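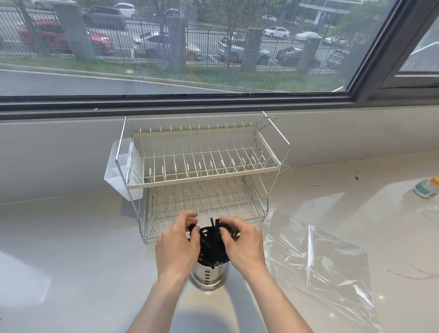
The rulebook for robots that do the dishes

Putting chopsticks in a holder takes a person a few seconds and no thought. The draft code of practice for household robots gives the same job 21 clauses. I have read them all, twice, and I'm still not sure which of them would stop a bad machine from getting into somebody's kitchen.

The draft comes from Skuloneck, a testing outfit that wants to be the place where home robots get their tick of approval. Its kitchen section says training material must be recorded "in conditions representative of domestic use." Fine. Whose? The makers I spoke to read that line as loosely as they could. One counter by one window seems to satisfy it, so long as the hands are real and the dish rack is too.

Jordan Wragg helped write the section and defends it cheerfully. "You have to start with something people can measure," she told me. What they can measure, so far, is whether an object ends up where it was meant to go. The pass mark is 40 placements in a row. How hard the thing was gripped gets a single sentence. Hygiene gets less than that.

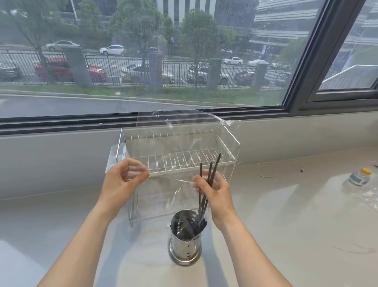
Where the draft goes quiet

Bradley Bellamy spent nearly nine years inspecting restaurant kitchens before he moved to Ashworth, which insures small automation firms. His copy of the draft is covered in pencil. He wants to know which end of a chopstick a robot is allowed to touch, and he can't find the answer. He also wants to know what happens with packaging. A person who finds film still on a new rack knows to peel it off. Under the draft, a robot that stacks clean cutlery against it has done nothing wrong.

I put this to Brindunix, whose kitchen arm is due for testing in October. Their reply ran to seven paragraphs and used the word "robust" in most of them. Clear plastic, they conceded, is "a known perception challenge." That's one way to put it. It bends, it shines, and it takes on the colour of whatever is behind it. 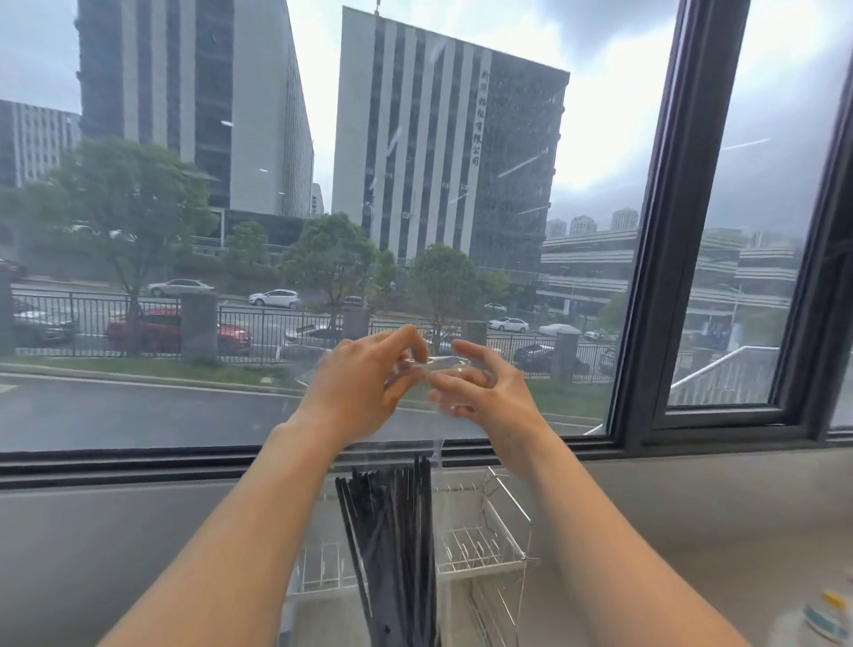
Bellamy's fix is dull and probably right: make every applicant publish what it practised on, including the fiddly stuff it got wrong, and let the buyer judge. Wragg says Skuloneck considered that and the makers objected. I'm sure they did. Tekance, the only firm in the group that supported the idea, has since been told it can disclose whatever it likes, on its own website, at its own cost.

The comment period is still open. The form is four pages long, and the box for kitchens fits two lines — I tried.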